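25 October 2012

The fence, continued 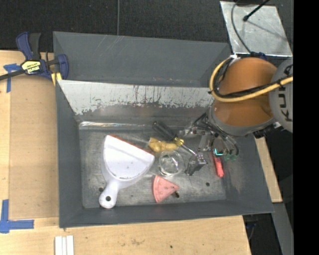 I spent most of this morning out at the side of the house in my old green jacket, looking at the hole where the gate post used to be and trying to decide how much of this job I am willing to do by myself. The old post came out in two pieces. The bottom piece did not want to come at all, and I had to dig down a good deal farther than I'd planned, with the dirt sliding back in behind the shovel every time I stopped for a breath. The old gate and latch can go, but I would like to keep the top rail if I can. I keep thinking about paint, too. I have seen gray paint on metal worn right through to pale silver along the top of a divider, with only a ragged line of it hanging on lower down, and a rail that gets leaned on every day of its life will surely go the same way. So powder coating it is, I think, even though it costs more and means waiting.

The man from Martinelli came by before lunch to measure for the new panels. He was very patient with me. I had written down 22 feet from the corner of the house to the back line, and he got 19, and we did it again together with his tape and it was 19. I believe I had measured along the flower bed, which bulges out, and then added the bit by the steps twice. Well, better to find that out now than when the truck pulls up! He thinks three panels will do it, with a short filler piece next to the gate, and he drew it for me on the back of his folder so I could see how the filler would look. I was afraid it would seem like an afterthought, but with the gate hinged on the house side you'd hardly notice it.

Then we got onto the steps, and that was a longer talk. I want a handrail there before the ice comes, a real one with a return at the bottom so a sleeve doesn't catch on it. Last February I went down those steps sitting, all four of them, with a bag of groceries in my arms, and I have not felt the same way about them since. He showed me two kinds. One is round and smooth and feels lovely in the hand, and the other is flatter on top and matches the fence. I closed my eyes and held each of them, which must have looked silly, and I liked the round one much better. So the handrail won't match the fence, and I have decided I don't mind. My hand is going to be on it every day and I only look at the fence when I'm at the sink.

The color is still not settled. Pistirville is full of white fences, and I always supposed I would have one too, but the white sample looked so bright against the brick that I kept squinting at it. There is a dark bronze that I took to right away. I propped the two samples against the porch and went out to look at them at noon and again around four, when the sun gets behind the neighbors' maple, and the bronze looked better both times. I'll leave them out overnight and see how they look in the morning with dew on them.

After lunch I drove over to Stistau for concrete mix. I bought the wrong kind in the spring, the sort that has to be mixed in a tub, and I wasn't going to do that again. The kind you pour in dry and then water is what I got this time, and a boy loaded it for me and wouldn't let me lift a thing. I came back the long way by Pidach, partly to look at fences (I can't stop looking at fences now, it's become a sort of sickness) and partly for the leaves. There is a house just past the bridge there with a gate exactly the height I want. I slowed down so much to look at it that the car behind me gave a little toot.

The quote came by email this evening. It has the panels, gate and handrail on separate lines, the way I asked, and they say roughly 32 days from the deposit because of the coating. That runs us close to the end of November – later than I hoped, but the ground ought to still be soft enough. I'll call tomorrow and ask if the handrail could come first.

I put a board over the post hole and a brick on the board. My back is sore, so a bath now, and then bed with the heating pad. Must remember to ask whether the latch comes with the gate or is extra.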